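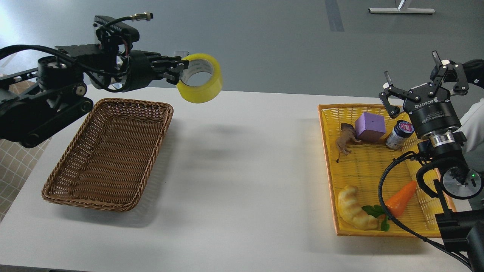

Getting the outdoor lights sorted before the rush

2018-08-15

I know it is summer. I was sitting in the garden with my sleeves rolled up when I rang round for quotes on Christmas lights, and the woman at the first firm did not sound surprised. She said they start filling their diary in July and that the good slots in November go first.

Last year I left it too late and did the front of the house myself, up a ladder that was a bit too short, in a wind. I got the gutter line done and gave up on the gable. Two of the strings failed before the new year and I took the whole lot down in the dark after work. So this time I am paying someone, and a few people have asked me what is involved, so I am writing it down.

What I asked for

Warm white along the gutter and up both sides of the gable, plus the small tree by the gate. No figures on the roof, nothing that flashes. I measured the gutter and gable from the ground with a long tape and some guesswork at the top, then added it up to 43 metres. The tree is separate and most firms price a tree by height, so have that ready as well.

I also took a note of where the outside socket is. Ours is round by the side door, which is the wrong side for the gable, and that makes a difference to how much cable they need to run.

The quotes

I contacted four firms. One never rang back. One only does shops and pubs. That left Hokmont and Rovum, and both came out to look, which I was pleased about.

Hokmont hire you the lights. They put them up, take them down, store them and bring them back the next year if you rebook. You never own anything. If a string goes out during the season they come and swap it, and there is no charge for that as long as you have not touched it yourself.

Rovum sell you the lights and charge for fitting. The first year costs more and the years after cost less. Storage is extra, at £25 a year, or you can keep them in your own loft. Call-outs are charged after the first one.

Over one year Hokmont was cheaper by £117. Over three years Rovum came out slightly ahead, but only if I stored the lights myself and nothing broke. I know what my loft is like. I went with Hokmont.

Fixings

My main worry was the gutters. They are plastic and not new, and I did not want anyone screwing into them or into the bargeboards. Chun-yin Tai, who did the Hokmont survey, showed me the clips they use. They hook over the lip of the gutter and the cable sits in a slot at the front. For the gable they use a different clip that slides under the edge of the tiles. He checked a couple of tiles with a pole and said the right-hand side was fine but there was one near the top on the left that had slipped, and I should get it seen to before they come. I have rung the roofer.

If you are comparing firms, ask about this early. A neighbour had hers stapled to the timber by someone a few years ago and the marks are still there.

Power and timers

Everything they fit outdoors is low voltage, with the transformer in a weatherproof box near the socket. The socket itself needs to be on an RCD. Ours is, according to the sticker on the consumer unit, and Chun-yin tested it anyway.

The timer is included. It comes on at dusk and goes off at a time you choose. I have said half past ten, as the bedroom across the road faces us directly. You can get one that works from your phone but I could not see what I would use it for.

My old lights

I still had last year's strings in a bag. Two were dead, as I said, and I had already had a go at one of them by changing the fuse in the plug. The other three work. They are Jelleo ones, from the garden centre, and quite short. Hokmont will not fit lights they have not supplied, so I am going to put those along the back fence myself, where I can reach everything from the ground. The dead ones have gone to the small electricals bin at the tip.

Myrtle Greenberg commented on my last post to ask about wrapping lights for storage. I wind mine round a piece of stiff card with a notch cut at each end – one string to a card – and write on the card which bit of the garden it came from. I used to put them away in a heap.

Dates

We are booked for the third week of November, weather permitting, and they come back to take everything down in the first full week of January. The deposit is paid. If it is too windy they ring that morning and move you to the next free day.

I still need to decide about the tree. Chun-yin thought it might want thinning out before any lights go in it, and I have not got the loppers out yet. The Hoshino ones I bought in spring are very stiff, so I may borrow my brother's.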